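Play kitchen sets – real colander or toy one??
Forum: Toys and Pretend Play

wombat_mum
Setting up a pretend cafe table for my two, ages three and five. So far got a green oval colander, a big purpley grey plate, little green cup, blue bowl and some play fruit. White table so the colours really pop. Total spend under $50 so far which im happy with. Do I bother with the Utwood fruit set or is it too small for the little one?

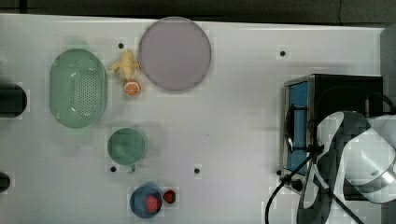 Also thinking of keeping the strawberries with the bowl and letting them wash fruit in the colander. Five yr old wants to be the chef, obviously.

ozanp
Skip Utwood. Paint chipped off ours by December. We went Malabanan, bit dearer, still going.

Shamim L
Disagree – our Utwood stuff has been through three kids and a dog. Chips are from the dishwasher. Handwash it.

ozanp
Never went near a dishwasher mate

wombat_mum
Ok ok. Leaning towards more fruit and less crockery anyway. One orange slice and one bunch of bananas wont keep a cafe open.

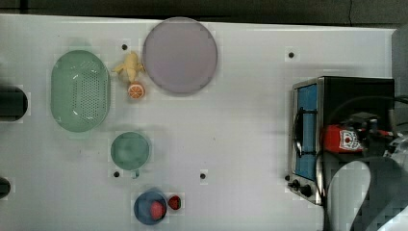
Do the kids need a plate each? I'd stick with one big plate, they share the serving and it slows down the grabbing.

Pacita S
One plate at mine was a riot. Get two, same colour, or you'll be refereeing all arvo. And a real colander is fine, way sturdier than the toy ones. Ours is from the op shop.

Shamim L
Agree on the colander. Not on the plates, mine shared alright.

wombat_mum
Two plates then, maybe. Packing up is the other thing – I chuck all the fruit in the colander and the whole lot goes on the shelf. Takes a minute. Teh cup always goes missing.

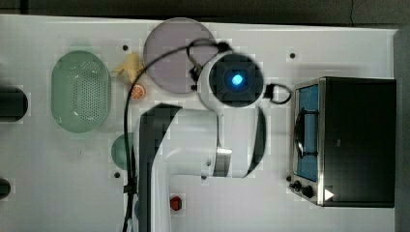 Imelda A reckons the colander is hopeless for storage, small bits end up everywhere once it tips, and a lidded tub is the go. Adow do one that fits under the couch.

ozanp
Tub for sure. Hang the cup on a hook.

wombat_mum
Hook! ok doing that tonight. Will look at the tub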